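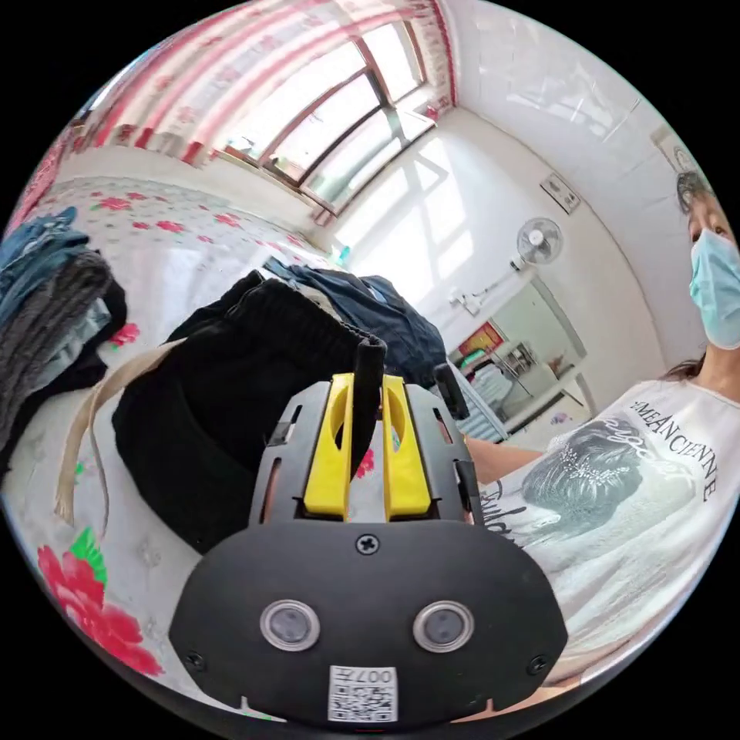
My wisdom tooth came out on a Tuesday in April, and I have been meaning to write it down ever since, mainly for my cousin, who has the same thing coming and keeps ringing me with questions. It was the lower left one. It had been half through the gum for years and had never given me much trouble beyond a sore week each winter. Then in March it got infected, and by the time I went to see anyone I could only open my mouth wide enough for a teaspoon. I spent most of the week before the appointment lying down, and after the operation I did the same again, so when I think of the whole business I think of a white sheet with pink-red flowers and green leaves more than I think of the surgery.

I'm registered with a practice in Bratville, and the dentist I see there is Abimbola Ekwueme. She looked at it, pressed on the gum, apologised, and took an X-ray. The roots were curved and close to the nerve that runs along the jaw. She said she would rather not take it out herself and referred me to the oral surgery clinic at Brendivberg. In the meantime I had a course of antibiotics and instructions to rinse with warm salt water after eating.

The antibiotics worked in three days. This is the point where a lot of people cancel, I gather. I thought about it too. The pain had gone, I could eat toast again, and the appointment was still 17 days off. When I rang the practice to ask if I still needed it, the receptionist put me through to Abimbola, who said the infection would come back because the flap of gum was still there and food would go on getting under it. So I kept the appointment.

A word about cost, as my cousin asked. I went privately, which I know not everyone can do. The bill was 1,223 pounds, and that covered the scan, the sedation, the extraction and one check afterwards. The painkillers and mouthwash were extra. The NHS list was a good deal longer and I had already had two infections in a year, so I used the money I had put by for a new boiler. The boiler is still going.

Brendivberg is two buses from me. You can't drive yourself home after sedation and they won't let you go home alone either, so sort out your lift early. They ask for the name and number of the person collecting you before they will start. My sister came, and sat in the waiting room with a crossword book.

The scan was done first. You stand with your chin on a rest and bite on a small plastic peg while the machine goes round your head. It takes less than a minute. The surgeon then showed me the picture on a screen and pointed out the nerve. There was a small gap between it and the roots, smaller than he would have liked. He explained that there was a chance of numbness in the lip or chin afterwards, usually temporary, now and then permanent. I had to sign to say I had understood. I did ask whether he could leave the roots in and take only the top off, because I had read about that. He said it was possible and he would decide once he could see what he was dealing with.

The sedation goes in through the back of the hand. I remember the nurse asking what I had planned for the weekend and I remember starting to answer. After that there are only bits. I know I was awake, because I did what I was told, but I couldn't tell you much about it. I remember pressure and somebody saying "nearly there". There was no pain. My sister says the whole thing took 20 minutes and that I told her the same story about a parking ticket twice in the car.

He took the whole tooth in the end, in three pieces.

The first night was fine while the injection lasted. I took the first painkillers before it wore off, as they had told me to, and slept propped up on two pillows. I put an old towel over the pillowcase. Do that, because there is some dribbling and it is pink.

The second and third days were the worst. My cheek swelled up and went hard. The bruise came out yellow and ran down my neck, and the man in the corner shop asked if I had been in a fight. I ate soup, mashed potato, scrambled egg and a great deal of custard. Don't use a straw, don't smoke, and don't rinse at all for the first day. After that it's salt water again, held gently in the mouth and let fall out. I went back to work on the Monday, which was a day too soon. I sit at a desk but I talk on the phone for most of it, and by lunchtime my jaw ached up to the ear.

I didn't get dry socket. I was convinced I had it on day four, when the taste in my mouth was horrible, and I rang the clinic. The nurse asked whether the pain was getting worse or just staying the same. It was staying the same. She said that was food and a bit of old clot, and told me to start using the little curved syringe they had given me. That helped a lot. Fill it with warm salt water, put the tip just inside the hole and push slowly. What comes out is unpleasant.

The stitches were the dissolving sort. One of them came loose after a week and tickled my tongue until I went back to Bratville and had it snipped. Abimbola didn't charge me for that. She had a look at the socket while I was there and was happy with it.

My lip was numb on the left for a little over two weeks. It was patchy, a bit like the feeling when an injection is wearing off, and it made drinking tea awkward. I had tea down my front more than once. Then it started to prickle, and they had told me to look out for that as a good sign, and a few days later it was normal. There is still one small spot on my chin that feels slightly different when I shave.

The hole itself takes much longer to close than I expected. Mine still has a dip in it and I still find bits of rice in there. I have gone over to brown bread without seeds for now.

For my cousin, then: buy the soup beforehand, get a soft toothbrush (a child's one is easiest to get round the back), and book the whole week off. Ring me when you have a date and I'll drive you, provided it isn't the first week of June.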